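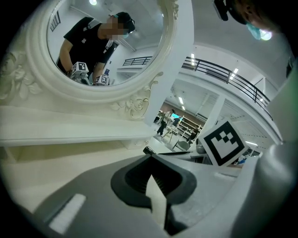 Flarnaden dressing table with oval mirror — review after five months

I bought the Flarnaden in December to replace a plain desk I had been using for makeup and paperwork. I wanted something white, with a mirror already attached, and with more decoration than the flat-front vanities that most stores carry now. It was ordered through Ezeani, and they delivered it to the door. Getting it upstairs was my job.

Assembly

The table came in two boxes. The mirror is packed on its own, face down, with foam at the corners. It took me 70 minutes to put together, and most of that went to lining up the mirror with the holes in the back of the table. You need a second person for that step. The instructions show one person doing it, and I would ignore that. There are 17 bolts in the bag and all of mine were there. The hex key in the bag is soft and started to round off, so use your own.

The mirror

This is the reason to buy it. The frame is white, thick and carved, with roses and leaves at the lower left and a scrolling piece at the lower right, down where the frame meets the table. The two sides don't match. I thought that would bother me and it hasn't. The glass is clear and doesn't distort, even near the edges. It doesn't tilt. I am 5 feet 4 and it works for me sitting or standing, but a tall person will have to lean down for anything close up.

The carving collects dust. A cloth slides over the high parts and leaves the gaps gray. I use a soft paintbrush once a week, then a barely damp cloth. Face powder is worse than dust because it cakes in around the petals.
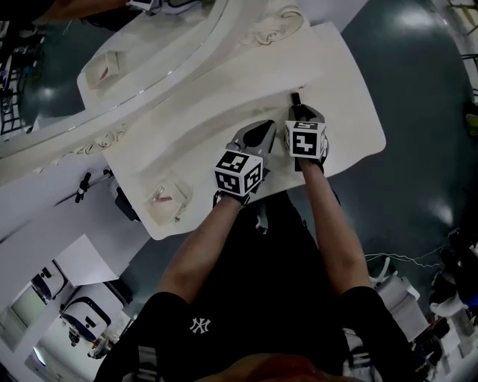
Page last changed: May. Added notes on the top surface and on returns.

The top

The top is glossy white and has a curved outline, with a raised ridge that carries more relief work: a scroll near the middle and flowers along the left. It looks good, but it does take away usable space. Large square organizers leave odd corners behind them. Small things are fine. A clear plastic box sits flat on it, and low trays are easy to place. Measure anything wide before you buy it, and measure at the narrow part of the curve.

The gloss shows fingerprints if the light comes from the side. It wipes clean with plain water. I spilled nail polish on it in the second week and got it off with a plastic scraper, no remover. There is a faint dull spot where I rubbed too hard. I have had no chips so far.

I tried the Clulness stick-on felt pads under my jewelry box and they left glue behind. The Britent ones came off clean.

Returns

Ezeani takes the table back only in the original boxes — keep them until you are sure. The mirror box is large, so plan where it will go.

Price

2,000 dollars with delivery. That is a lot for a dressing table, and you are paying for the carving and the mirror. If you need work space more than looks, a plain table and a separate wall mirror will cost far less. I would buy it again for a bedroom. I would not put it in a bathroom or give it to a child.

Four stars out of five. One off for the hex key and the lost space on top.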